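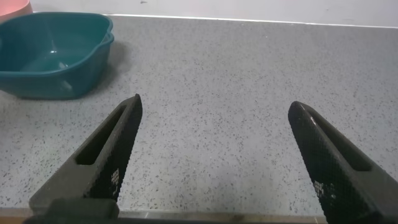

Re: [udwood-allotments] Blight on the lower plots

Jul 15, 2021, posted by Dumisani Van der Merwe

Home | List archive | Threads | Search | Log in

Quick one before work. Walked down last night, it's definitely on the Trusmont side now. Brown patches on the leaves, black streaks up the stems. My outdoor toms are gone, all but the row under the lean-to. Potatoes I've cut right down and will leave in the ground a couple of weeks before lifting.

Please don't put the tops on the shared heap. Council bin or bag them and take them home. Same goes for any fruit with brown bits, and check the volunteers coming up from last year's spuds – those are probably where it started.

> On the list, Cele wrote:
> Mine at 58 looked fine on Sunday morning's visit, now half the
> leaves have gone. Is it worth picking the green ones or do I
> bin the lot? Also has anyone tried that Caden variety, supposed
> to stand up to it better?

Pick them. Anything clean and firm, today if you can, don't wait for the weekend. Wash, dry, spread out on newspaper indoors and look at them every morning. One goes brown, out it goes. The rest will mostly turn.

Caden – grew 4 plants last year. Decent, bit thick in the skin. Went down a week or so after everything else so not magic. Would grow again undr cover.

For the ripe ones that are splitting I just cook them. Onion, garlic, slow for an hour, through the sieve, freezer. Doesn't matter what they look like. Bit of sugar if they're sharp.
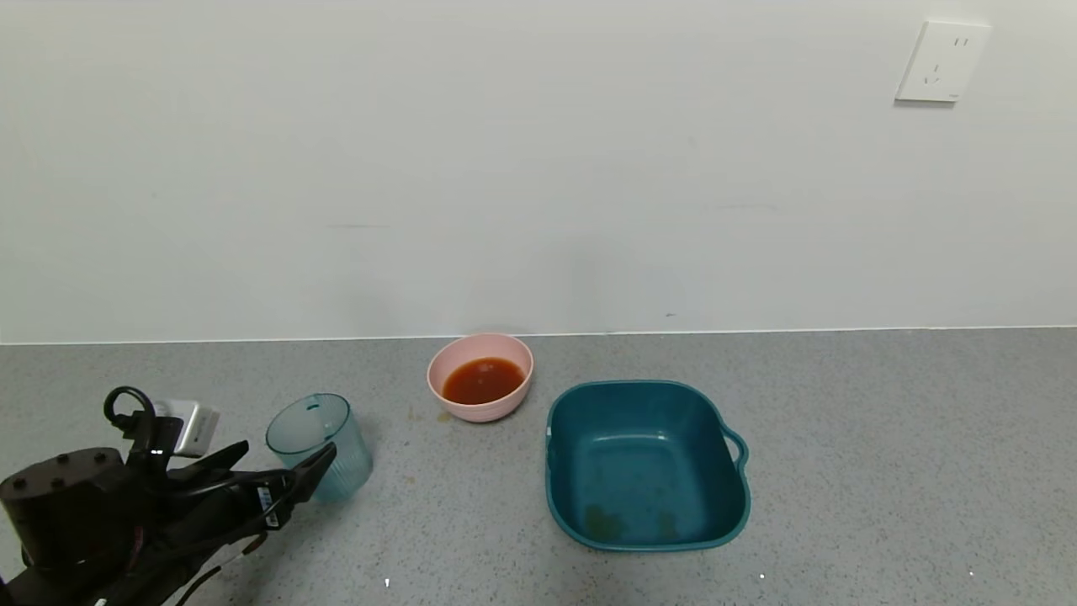

Can I still save seed from plants that had it?

Blight doesn't carry over in dry tomato seed, so seed from sound fruit is fine. Potatoes are the other way round, don't keep any of yours for planting, buy fresh in spring.

Canes and string: scrub the canes, chuck the string. I've a bottle of the stuff for cleaning pots in the shed, help yourselves but put the lid back on. Will do another walk round in September when the maincrops are up and post what I find.

Got to run, bus

Dumisani

4 replies | 304 views | Share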